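Unpacking, second week

The Unton move was finished in June, if you go by the lease. If you go by the boxes, it's still going. I did the last of the bedroom ones this week, the set from Prins that I paid too much for and will now keep flat behind the wardrobe until the next move.

Most of what came out was wrapping. I had used whatever was in the kitchen drawer – tissue, shopping bags, the paper that shoes come in – and all of it has to go somewhere. I started a pile on the floor and gave up on folding any of it.

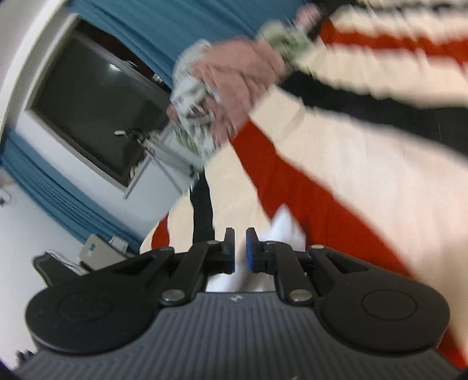

The recycling place takes paper but won't take bags, so the two have to be kept apart. It's a 2 mile drive and they close at noon on Saturdays. I've missed it twice.

The other job was the linens. I own more white cotton than I need, and none of it was labeled. I sort on the bed because the table is still covered in books.

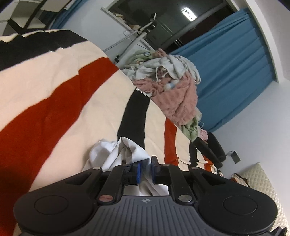

Sheets are the slow part. I can do pillowcases while listening to the radio, but anything fitted needs my full attention and still ends up as a lump. At least the white stuff is easy to see against the black and rust-red bands on the bed cover. On my old plain one I used to lose things.

Next up is the hall closet. The shelf from Flelia is 560 mm deep and the closet isn't, so it's going back.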